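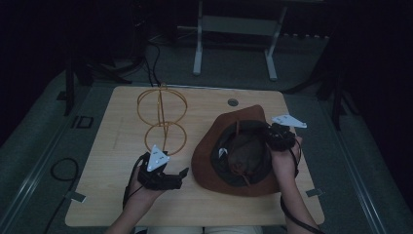
Wire stand on the left, hat on the right, one gripper in each hand

Hat-on-stand task, which end should we grasp first?

tarkenska_club
We are a sixth form robotics club and our project this year is a two-handed task: pick up a cowboy hat and put it on a wire stand. We record demonstrations with a pair of hand-held grippers, then train on those. The hat starts upside down with the crown open to the top, so it has to be turned over on the way. The stand is two wire rings, one above the other, with rods up the middle.

We have two problems. The first is that our recordings don't agree with each other. Some of us take the brim at the side nearest the right hand and flip it away from us, others take the far edge and roll it back. The second is the stand. It is light and slides when the hat touches it, so the left gripper has to hold it, and the left marker plate then gets hidden behind the hat for part of the move. When that happens the tracking jumps.

We have 4 weeks until the Plavton schools day in September and can only get the room for 2 afternoons a week. Is it better to fix one way of doing it and record everything again, or keep what we have?

Promunon
Record it again. We had the same trouble last year with folding a cloth, where three people folded it three ways, and the arm would start one fold and drift into another. Mixed methods can work if you have a lot of data, but a school club won't have a lot of data.

Write the steps on a sheet and stick it on the wall. Ours would be: left gripper closes low on the stand, right gripper takes the side of the brim, lift, turn, bring over, lower, open right, open left. Everyone does it in that order and at the same speed. Do 8 good ones, train on those just to see that the files load and nothing is the wrong way round, then do the rest. We skipped that check and lost a whole afternoon to swapped left and right.

For the marker, hold the stand by the lower ring and keep your left wrist turned so the plate faces the camera. Bring the hat in from the right and high up. If it comes across low it will cover the plate whatever you do.

Also look at your cables. Ours used to catch on the table edge during the turn and you could see the jerk in the data.

tamihana_tech
can you not just start with the hat the right way up? much easier

tarkenska_club
We asked and the rules say crown open at the start, so no. We will go with the side of the brim and record again. Trying the lower ring grip tomorrow at 3.

Promunon
Good. Keep the old recordings in a separate folder, you may want them for testing the tracking.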